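Ticket 904: Solicitud de compra de pinzas manuales, puesto Jiltach
Estado: abierto, pendiente de presupuesto
Solicitante: planta de Skumley
Responsable: Toivo Turunen

Motivo declarado: «las pinzas están gastadas, hay que renovar el equipo completo». El proveedor, Niskanen, propone 4 juegos nuevos con sus placas, cables y soporte anual. Antes de firmar nada he querido ver el puesto en marcha y el estado de los dedos.

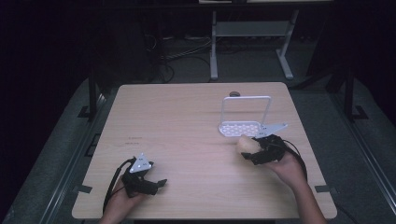
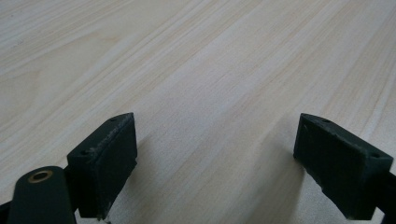
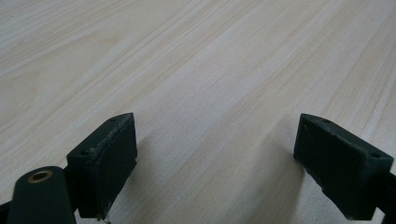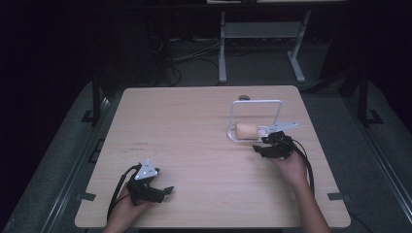
Primera revisión

Lo que encuentro gastado son los bordes. En las dos tomas de cerca se ve la arista del dedo izquierdo rozada y blanquecina, y el canto inferior del derecho está desportillado. Cada dedo lleva dos agujeros en la cara superior, supongo que para tornillos. Si es así, se cambia el dedo y se deja todo lo demás. Pregunté a Niskanen por el precio del dedo suelto y me contestaron con el catálogo general.

Sobre el brazo articulado no me pronuncio. El casquillo de latón está a la vista, pero la holgura no se mide mirando. Queda pedida la comprobación a mano.

Respuesta de Skumley

Dicen que «a veces se les escapa la pieza» y que eso justifica la compra. Pedí el registro de fallos y no existe. Sin registro no sé si falla el dedo, el cable, la persona o la forma de la pieza. Una pieza pequeña y redondeada no se agarra igual que un rollo tumbado, y no voy a pagar una pinza nueva para descubrirlo.

Segunda revisión, abril de 2025

Niskanen manda una oferta corregida: 3 juegos en lugar de 4, mismo soporte anual. Nadie explica qué cubre el soporte. Leída la letra pequeña, los dedos figuran como consumible y quedan fuera, o sea que pagaríamos una cuota por todo menos por lo que se desgasta.

También proponen cambiar la mesa y la estructura «por compatibilidad». Rechazado. No han señalado ningún defecto en ellas.

Pendiente

1. Skumley: anotar cada agarre fallido durante 11 jornadas, con la pieza, la mano y lo ocurrido.
2. Skumley: comprobar la holgura de los brazos y el apriete de los dedos.
3. Niskanen: precio y plazo del par de dedos, por escrito y sin soporte.
4. Drorcombe: decir si puede fabricar el dedo a partir de una muestra, y en qué material.

Presupuesto: reservo solo la partida de recambios. La de equipo nuevo pasa a la revisión de septiembre y no se toca antes, aunque la oferta «caduque», como ya caducó la anterior.

Último comentario (T. Turunen): Drorcombe acusa recibo y pide la muestra. Niskanen ofrece una visita comercial. He contestado que con el precio me basta. El ticket sigue abierto.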